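Trirnik 433 Inline Check Valve – Hallon Plumbing Supplies

I've been selling the Trirnik 433 out of the shop for 3 years now and it's still the one I grab first when somebody comes in with a sump pump that keeps sending water back down the pipe. It's a spring-loaded check valve, brass body, with a union at each end so you can get it out again without cutting anything (your future self will thank you!).

You can mount it upright or lying flat – just follow the arrow on the body. I like to leave a hand's width of clear pipe on both sides so there's room for a wrench. Go easy on the thread tape, too. Two or three wraps is plenty, and I've seen more leaks from too much tape than too little.

Rated to 1000 kPa cold water. Please don't put it on a sewer line, it's made for clean or grey water only and the spring will clog up with solids. If that's your job, have a look at the Plirkska flap valves instead, or ring me and I'll talk you through the sizes.

Seat and spring kits are sold separately under Boonchu part no. 8. They fit every 433 we've sold, including the older grey-handled ones. We ran out in March but the shelf is full again as of 10 May 2019.

Trade pricing is on the account page – log in first or you'll only see retail. Pick-up orders placed before lunch are ready the same afternoon.

Questions about fit? Email me a photo of your pipework and I'll get back to you.

Wanpen Ruangrit, Hallon

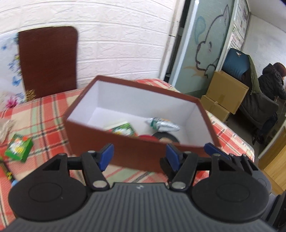 Open box with a roll of black electrical tape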